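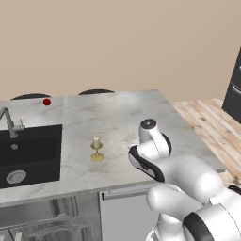
Agnes Lindholm wrote in the margin of our first draft that bread is never thrown away on the day when it goes bad, it is thrown away on the day when somebody buys a new one. We had written a whole page about mould and she put this one sentence next to it. After that we changed the question of the project.

Old bread in home kitchens
Project report, home economics and environment
Handed in on 22 May 2020

1. The question

At the start we wanted to know how long different kinds of bread can be kept. There are already many school projects on this, and one needs only a few slices, some bags and patience. After the remark on our draft we asked instead: when does a household decide that a bread is old, and what happens to it then?

We use the word "bread" for loaves, rolls and flat bread. Cakes and biscuits are not included. Crispbread is also not included, although one family asked for it several times.

2. How we did the work

Eight households in Wirby took part. All of them are families or neighbours of the students in our group, so they are not a fair picture of the whole town. Two of the households have small children, one is a person living alone, and the others are somewhere in between.

Each household kept a diary for 15 days. In the diary they wrote when bread was bought or baked, where it was kept, and every time that bread left the kitchen without being eaten by a person. For this last case they had to weigh the bread first. We lent a Flekex kitchen scale to the households which did not have one. The scale shows whole grams and switches itself off rather quickly, so some people had to weigh the same bread twice.

The reason for throwing was written in the person's own words. We did not give a list to choose from. This made the work slower for us afterwards, but we think the answers are better. "It was the end piece" is an answer that we would not have put on a list.

We planned to visit the kitchens and could not do this in the spring, so the interviews were made by telephone. One interview was made over a garden fence.

3. Results

Together the households threw away 2,091 grams of bread. This went to the bin or to the compost. Bread given to hens is not in the number, and we discussed this for a long time. One household has hens, and if everything that the hens ate is waste, then this household is the worst of all. If it is feed, the household is one of the best. We decided for feed, but the reader should know that it was a decision.

The largest single entry in the diaries was 354 grams, most of a rye loaf from the bakery Feng. The family had bought it on the way home and found the same loaf already on the shelf. Both loaves were opened on the same evening by different persons. The second one lost.

When we read the reasons, we could put most of them in a few groups. Many entries said only that the bread was dry. Fewer said that there was mould. A third group was more difficult to name. Here people wrote such things as "there was fresh bread", "nobody would take it" or "it had been there since the guests". In these entries the bread was often still good to eat, and the same person told us so on the telephone.

We compared the dates of throwing with the dates of buying. In the third group the old bread was nearly always thrown on the day of a new purchase or on the next morning. For the mouldy bread we saw no such pattern. So the remark about our draft was right for one part of the bread and not for all of it.

4. Where the bread was kept

We had expected that the place of storage would matter much. The households used a bread box, a drawer, the paper bag from the shop, a plastic bag, the refrigerator and the freezer. Most used more than one of them, and it depended on who put the bread away.

Bread in the refrigerator did not get mould during the diary, but it was called dry very early. Our teacher explained that the starch changes faster in the cold, even when the water is still in the bread. If one warms such a slice in the toaster it becomes soft again for a short time. Several of the people we interviewed knew this about the toaster but did not think of it when they stood with the slice in the hand.

The freezer worked best, under the condition that the bread was sliced before. One mother froze whole loaves in Zellar bags and had trouble every time she needed only two slices for a lunch box. In the second week she began to slice first. Her diary has no entries after this, but a few days are too short to say that it was the slicing.

Two persons said that they throw bread when they need the worktop. They keep the loaf on a board beside the cooker, and when dinner is to be made the board must go somewhere. If the loaf is small by then, it goes away together with the crumbs. We did not think of this before and there is no question about it in our diary form. Another group should perhaps ask.

5. What people cook with old bread

We asked for recipes at the end of every interview. Breadcrumbs were mentioned most, but when we asked when they were last made, the answers became less clear. Bread soup was known by the older persons. One grandfather makes it with onion, caraway and the water from boiled potatoes, and he wants it written here that no cream belongs in it.

We tried the following one ourselves. Old white bread is cut in cubes and left in warm milk until it is soft. Egg, parsley, salt and a little fried onion are mixed in, and then one forms balls with wet hands and lets them stand in hot water that does not quite boil. Our first balls fell apart. With more bread they held together, but they were heavy. The third ones were eaten.

6. Problems

The diary itself changed what people did. Three of the households told us that they ate bread which they would normally have thrown, only to avoid writing it down. Our number is therefore probably too low. We do not know how to repair this with the same method.

Crumbs and crusts left on children's plates were weighed by some households and not by others. Our instruction said "all bread", and we believed that it was clear.

The diary forms are kept in the green folder in the home economics room. The names of the families have been removed, except on the form with the hens, where the family wished to keep theirs.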